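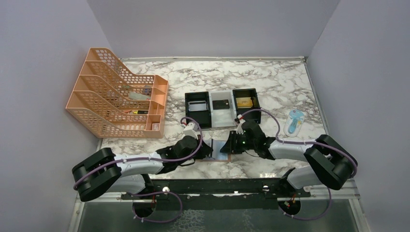
Can a machine tidy a desk yet?

Parts of a desk, under good light, with a person nearby to say when it has gone wrong. Sorting small flat things into trays is within reach of a pair of arms. Tidying, as most of us mean the word, is still a claim waiting for its evidence.

Textbooks > Machines at Work > Part Two > Chapter 5: Chores

This chapter takes up a promise that gets renewed every few years. The sales literature of Fendum, a maker of kitchen arms, gave a figure of 145 chores. Read the list closely and wiping a counter appears on it once for each kind of counter. We will use a shorter list, and a stricter idea of "done."

Take a thin packet lying flat on a smooth tabletop. A child slides it to the edge or gets a fingernail under it. Two stiff fingers have neither habit. Then ask where the packet belongs. Three trays in a row look like an answer, but somebody had to decide what each tray was for, and that decision is a large share of the chore.

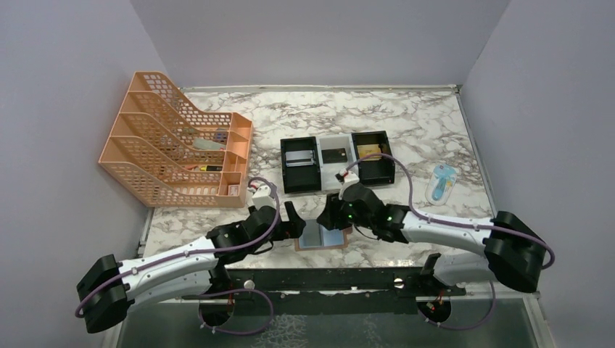
Text by Radek Kováčik | 2022-03-21

Marble patterns are hard on a vision system, or so I was told at Lavuletti. I would like to see the numbers. What I can say is that a desk organizer with perforated sides, a marker lying in one of its slots and a clear blister package out in the open make a fair test. A clear package is mostly whatever is behind it.

The Wulero trial, discussed in section 5.3, ran 555 attempts and reported 27 failures. Before you admire that, look up what was counted as an attempt. Drops followed by a second try went down as successes.

Keep three questions at hand as you read. Who set the table? Who stepped in? How long would a person have taken?

Related items
Chapter 4: The Charvát Laundry Study
Section 5.3: What Counts as an Attempt
Chapter 6: Shop Floors After 2000

Contact | Copyright | Back to top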